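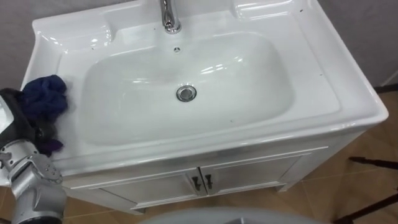

Visit notes: Gridness cleaning trials, Skunirley

We went to Skunirley in April to see how Gridness runs its cleaning trials. Our own interest is narrow. We write the working rules for a building services contractor that looks after short-stay apartments and a few office blocks, and we have been asked whether our current procedures would cover a robot arm wiping down a bathroom. They would not. The visit was meant to tell us what is missing.

The site is a former tile showroom on the edge of town. Parking is behind the building and the front door is kept locked, so call ahead. We arrived at 9 in the morning and were given a safety talk before anyone let us past the coat hooks. It took 20 minutes and was better than most we have sat through. The visitor rules fit on one sheet:

No lanyards, scarves or loose sleeves past the yellow line.
Stay outside the line while the arm's status light is green.
Any person in the room may press stop, for any reason, and will not be asked to justify it.
Do not hand anything to the arm or take anything from it.
Leave bags in the front office.

The third rule is the one we plan to copy word for word. In our experience people hesitate over a stop button when they think they will be blamed for the lost time. Gridness logs every stop, but the log has no column for who pressed it.

The trial area

The task on the day was the wiping of a vanity: a white cabinet with two doors and a one-piece ceramic top, with a rectangular basin, a chrome faucet and a chrome drain. The arm presses a dark navy cloth against the wide flat rim with a black gripper. The rim has raised edges, and the back corners slope, so this is a fair test. A flat countertop would have told us very little.

White glossy ceramic is hard on the vision side as well. Overhead lights leave bright streaks along the curves, and the staff said an early version of their inspection step read those streaks as residue. Their written procedure now asks for two inspection views under different lights before a surface is passed. We asked how small a speck has to be before it is ignored. There is a figure in the procedure, but it is under review and they asked us not to quote it.

Rules for the cloth

This took up most of the morning, and we had not expected it to. The house rules on cloths are longer than the rules on the arm itself.

Cloths are sorted by zone. A cloth used on a sink never goes to a toilet, and the other way around. We already do this with people, using color codes, so no surprise there. The difference is that the robot does not choose its cloth. A person loads it, and that person signs the load sheet. If the sheet is blank the run does not start.

Cloths are checked for loose threads before loading. A thread can catch on a hinge or a screw head, or stay behind on the surface that was just cleaned. Frayed cloths are supposed to be trimmed or thrown out. In practice this is the weakest rule they have. The cloth we saw in the gripper had a few threads sticking out at one side. When we raised it, the shift lead agreed that the check is done by eye and that people differ on what counts as frayed. They are considering a fixed number of washes per cloth instead. We would do both.

Dark cloths are preferred on white ceramic so that the cameras can tell the cloth from the surface. The drawback is that a dark cloth hides dirt, and a person deciding whether to change it has less to go on. Gridness gets past this by changing the cloth after every fixture, whatever it looks like. That uses a lot of cloths. They told us the laundry bag takes 800 a month.

Force and reach

The arm has a limit on how hard it may press, set lower for ceramic edges and lower again for anything chrome. The limits are held in a settings file that only two roles can change, and a printed copy hangs by the door. On the day, the printed copy and the file matched. We checked because at Torora, which we visited last fall, they did not.

Base rotation is restricted to 270 degrees for the vanity task, which keeps the elbow away from the side where the operator stands. The floor is tiled, and stands and cables have to stay clear of the marked walkway. The walkway was clear for the whole time we were there.

Chemicals

Only plain water was used during our visit. For products, Gridness follows the label and adds one rule of its own: the arm never sprays. A person sprays the cloth, outside the line, and then loads it. We think this is sound. It keeps mist off the joints and keeps the decision about quantity with someone who has had the chemical training.

The Kiani checklist

Gridness uses the Kiani checklist before each session. It has 3 parts – room, machine, task – and the operator reads it out loud to a second person. We had seen the paper version before and thought it was too long. Read out loud it went quickly, and the second person did catch something, a cabinet door that had not been pushed fully closed. It was shut and the reading started again from the top, as the procedure requires.

What we are taking back

The stop rule, unchanged.
A signed load sheet for cloths, added to our existing color code.
A wash limit, plus a thread check with sample photos of pass and fail.
No spraying by machine.
Printed limits by the door, compared with the settings file at the start of each shift.

Open points

We did not get a clear answer on occupied buildings. All of the Gridness procedures assume a room with no guests in it and a door that can be locked. Our apartments are empty at changeover, so that may be enough for a first trial, but the office restrooms are a different matter and we would not try them under these rules. We also need to find out from our insurer whether the person who loads the cloth counts as the operator. Gridness treats them as two separate jobs, even when the same employee does both.

Our draft procedure will go to site supervisors for comment before the summer changeover period starts.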